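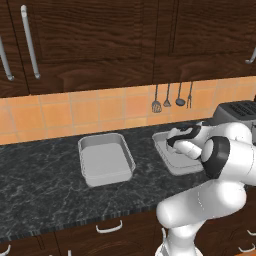 Werkstattheft, Januar, Glasuren und Fugen

Morgens, vor dem Öffnen des Ofens

Der Okach hat über Nacht gut gehalten. Die Anzeige stand um halb acht noch auf 81 Grad, also habe ich den Deckel nur einen Spalt geöffnet und den Keil daruntergelegt. Bríd möchte, dass wir in Zukunft immer warten, bis man die Hand ohne Handschuh auf die oberste Platte legen kann. Ich bin einverstanden, aber dann müssen wir die Brände am Nachmittag früher starten, sonst verlieren wir jedes Mal den halben nächsten Tag.

In der Zwischenzeit habe ich die Rezeptkarten geordnet. Die Karte für das warme Orange (Versuch 4) war noch in der alten Fassung abgelegt, mit dem Zinnoxid, das wir nicht mehr verwenden. Ich habe sie durchgestrichen und nicht weggeworfen. Die neue Fassung hängt jetzt an der Waage.

Noch einmal der Ansatz, damit er auch im Heft steht: 669 g Fritte von Drelico, dazu Kaolin und das gelbe Pigment nach Karte, alles trocken gemischt, dann Wasser bis zur Dichte, die auf der Karte steht. Zweimal durch das feine Sieb. Beim ersten Mal blieb ziemlich viel Pigment im Sieb zurück, kleine harte Körner. Ich habe sie mit dem Pinsel durchgedrückt, was ich eigentlich nicht gerne mache. Beim zweiten Mal ging es glatt. Nuala fragt, ob die Körner von der Feuchtigkeit im Regal kommen. Es kann sein. Der Eimer hatte keinen richtigen Deckel, nur die Folie.

Vormittags, Ofen leer geräumt

Die untere Lage ist schön. Der Ton liegt zwischen Pfirsich und Orange, wie Nic Aodha es für die Küchenwand bestellt hat, und die Fläche ist ruhig. In der mittleren Lage haben mehrere Fliesen an einer Ecke Nadelstiche, immer an der Ecke, die zur Ofenwand zeigte. In der oberen Lage ist die Farbe deutlich blasser. Wenn man eine Fliese von oben neben eine von unten hält, würde jeder den Unterschied merken.

Enda meint, dass es am Auftrag liegt, weil er die oberen am Ende des Tages gegossen hat und die Glasur sich im Eimer schon abgesetzt hatte. Ich glaube eher an die Temperatur. Wir haben die Kegel nur unten gestellt, deswegen können wir es jetzt nicht entscheiden. Beim nächsten Brand: Kegel in jede Lage, und Enda rührt nach jedem Brett um. Dann wissen wir allerdings immer noch nicht, welches von beiden es war, wenn es besser wird. Natsumi hat das sofort bemerkt und vorgeschlagen, dass wir ein Brett absichtlich ohne Umrühren glasieren und auf der Rückseite mit Eisenoxid markieren. Machen wir so.

Zu den Nadelstichen: Der Schrühbrand ging vielleicht zu schnell. Im alten Heft steht bei dem grünen Auftrag eine Haltezeit, die wir diesmal weggelassen haben. Ich habe sie wieder in das Programm eingetragen. Bitte nicht überschreiben, es ist der zweite Speicherplatz.

Mittags, Fugenproben

Auf drei Sperrholzplatten haben wir Ausschussfliesen geklebt und mit verschiedenen Fugenmassen gefüllt, alle von Lisgate. Das Weiß ist zu hart neben dem Orange, die Wand würde wie ein Rechenheft aussehen. Das Grau macht die Glasur schmutzig. Am besten gefällt mir der helle Sandton, und Treasa, die ohne zu wissen welche meine Wahl war in die Werkstatt kam, hat auf dieselbe Platte gezeigt. Die Fuge bleibt heller als die Fliese, aber sie drängt sich nicht vor.

Treasa hat auch daran erinnert, dass der Kunde dunkle Schränke hat und dass unter den Oberschränken immer ein Schatten auf die Wand fällt. Bei der Abnahme sollen wir die Probeplatten deshalb senkrecht aufstellen, ein dunkles Brett darüber, und nicht flach auf dem Tisch unter der Röhre zeigen. Ich habe es gleich probiert. Der Sandton wird im Schatten etwas gelblicher, das Grau sieht fast grün aus. Damit ist Grau für mich erledigt.

Fugenbreite: Wir haben mit den schmalen Kreuzen gearbeitet. Unsere Fliesen sind von Hand geschnitten, und auf der zweiten Platte sieht man, dass die Linien nach einigen Reihen wandern. Entweder nehmen wir breitere Kreuze oder wir sortieren vorher nach Kantenlänge. Nuala ist für das Sortieren. Ich auch, obwohl es langweilig ist – die schmale Fuge sieht einfach besser aus.

Auf der dritten Platte habe ich die Masse zu spät abgewaschen, und es blieb ein Schleier in den matten Stellen. Mit Essigwasser ging er nur teilweise weg. Vermutlich ist die Glasur dort nicht ganz dicht. Eine dieser Fliesen liegt jetzt mit Tinte auf dem Fensterbrett, ich schaue morgen, ob etwas einzieht.

Nachmittags

Neue Bretter glasiert, Natsumi gießt, ich wische die Füße ab. Das Abwischen mit dem breiten Schwamm geht schneller als mit dem kleinen, aber man muss das Wasser öfter wechseln, sonst zieht man einen orangen Rand auf die Rückseite. Ein Brett ohne Umrühren, wie besprochen.

Ton ist noch für einen Auftrag dieser Größe da. Die Fritte wird knapp. Im Sack waren nach dem Wiegen noch 425 g, das reicht nicht für einen vollen Ansatz. Bríd bestellt nach und fragt bei Drelico, ob es dieselbe Charge noch gibt. Falls nicht, müssen wir vor der ganzen Wand noch einmal eine Probe brennen, und ich möchte, dass wir das Nic Aodha jetzt schon schreiben und nicht erst, wenn es Verspätung gibt.

Offen:
Kegel für alle Lagen herauslegen (Enda)
Deckel für den Pigmenteimer
Mail an Nic Aodha wegen der Charge (Bríd)
Fliesen nach Kantenlänge sortieren, Lehre liegt in der Schublade unter der Waage
Tintenprobe ansehen
Die Ofenplatte mit dem Riss nicht mehr in die untere Lage, ich habe ein Kreuz daraufgemacht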